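Reading time: 4 minutes

Review of the Clikus height-adjustable activity table

The Clikus table was bought for the parent and toddler room at the Orness Centre in December, to replace two fixed tables that had become unsteady. This review records how it has performed in ordinary use and is intended for other centres in the Flurkville area that are considering the same model. The table was paid for from the centre's own budget, and the supplier, Lu, had no part in preparing the text.

Delivery and assembly

The table arrived in one carton. Assembly requires two adults, mainly for the moment at which the top is turned over and set on its legs. The printed instructions are clear as far as the fitting of the cross rails, after which the drawings become very small and the bolt sizes are no longer labelled. Our staff needed around 35 minutes to complete the work. An Allen key is supplied. It is short, and anyone with a better one should use it.
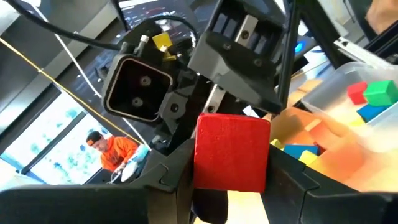
Height settings are changed by releasing a catch on each leg and sliding the inner section to one of nine positions. The catches are stiff, and small children have not been able to move them. Adults with weak grip may also find them hard work. All four legs must be set to the same notch, and as the notches are numbered only on the inner face, it is easy to leave one leg a setting too low. We have marked our usual position with tape.

Surface and cleaning

The top is smooth and has a raised lip along two sides, which keeps crayons from rolling off but collects crumbs and dried paste in the corner where the lip meets the surface. A soft brush clears this better than a cloth. Poster paint came away with warm water and washing-up liquid. A green felt-tip mark from the first week remains faintly visible, and the supplier's suggested cleaner did not remove it.

The edges are well rounded. The underside is less well finished, with a rough line where the rails have been cut, and we sanded this lightly before the table was put into use.
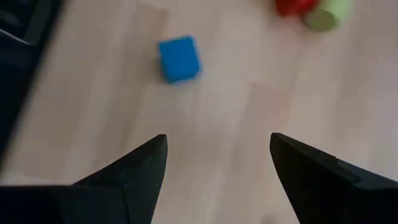
Rubber feet are fitted as standard. They hold well and have left no marks so far, although one foot came off when the table was dragged and had to be pushed back on. Lifting is advised in the instructions and we would repeat that advice. At its lowest setting the table can be carried by one person through a normal doorway if it is tipped on its side.

Stability

At the lower settings the table is very steady, and a child leaning on one corner does not move it. Above the sixth position there is some sway from end to end. It is acceptable for drawing and puzzles, but we would not place a water tray on it at that height. Retightening the rail bolts after the first month reduced the movement and should be treated as part of the assembly.

Price and value

The table cost £103, including delivery. Cheaper fixed tables are available, and a centre that serves a single age group may prefer one. For a room shared by toddlers in the morning and school-age children in the afternoon, the adjustable legs justify the difference. Spare feet and catches can be ordered separately. Our order for spare feet took nine working days to arrive.
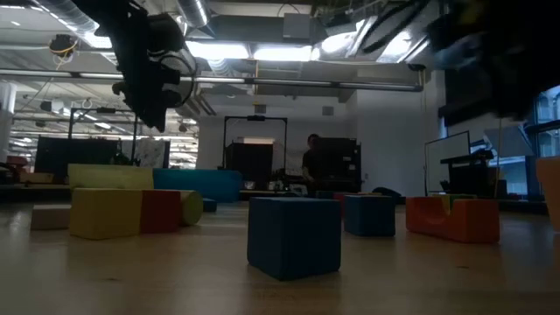 Fengying Qian writes that her group has had the same table for longer than ours and that the catches loosen with use, to the point where one leg slipped a notch during a painting session. She recommends checking them at the start of each term, and asks whether the replacement catches are the same part or a revised one.

Lu has confirmed that the part is unchanged. We have added the catches to our termly safety check and will amend this review if any of ours begin to slip. Subject to that point, the table is recommended for use at the lower six settings.

Reviewed by Shufen Tang, 24/03/2018

Contact us | © Orness Centre | Back to top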